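# Hanging cups and wine glasses on a wire tree

I love a cup tree! Mine gets pulled out every October when Eldana Hailu comes by with friends and the cupboard runs out of shelf. Plastic wine glasses go on it too, and they take a little more care than cups.

## 1. Lay the glasses down first

Put them on their sides with the feet all pointing one way, so you can pick each one up without turning it around in your hand. Leave a gap between them.

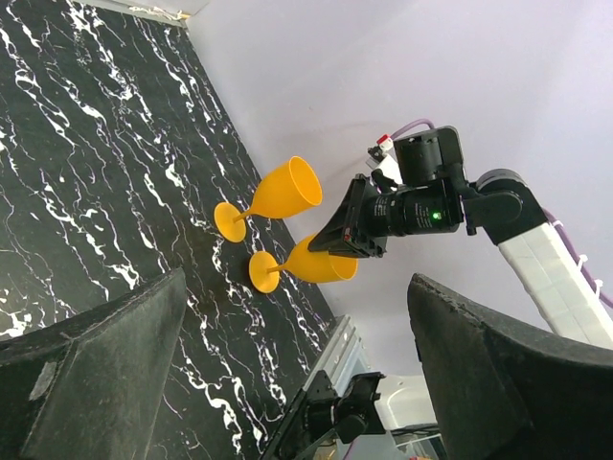 *Two yellow glasses on their sides, feet the same way.*

## 2. Check the stand

Give the stem a twist. If it wobbles in the base, tighten it now, while there's nothing on it. Then do a dry run with cups, which are much more forgiving (drop one on the hook, let go, done). Go from one side to the other as you fill it so it doesn't get top-heavy on the left.

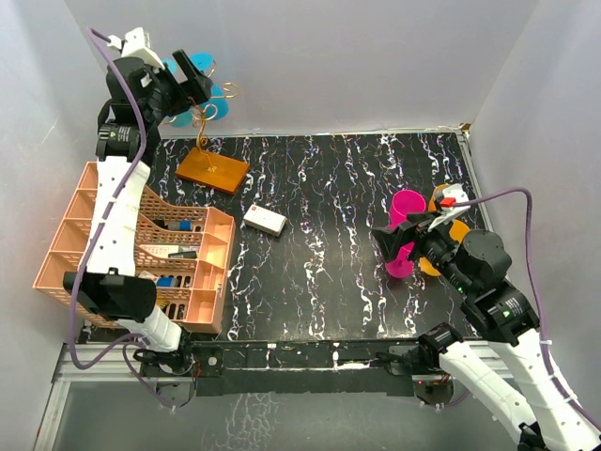

Handles can catch on the next hook up, so tip the cup a bit on its way in.

## 3. Hang the glasses

Glasses go upside down, bowl at the bottom. Hold the glass near the foot, turn it over, and ease it onto the curl slowly. I like to put matching colors side by side and finish with the bright one, it looks so cheerful! 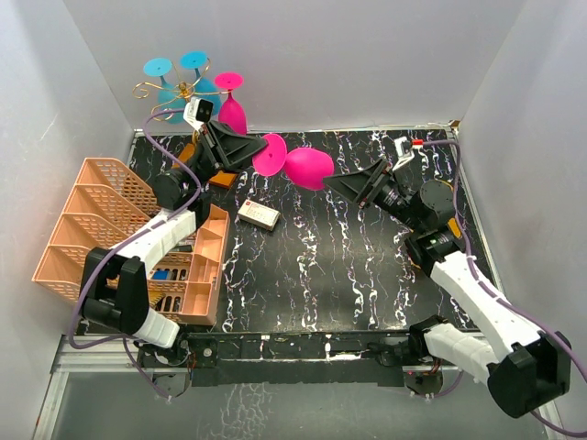 If two bowls knock together, move one to a lower arm. Taking them off is the same thing backward, starting with whichever glass is closest to you.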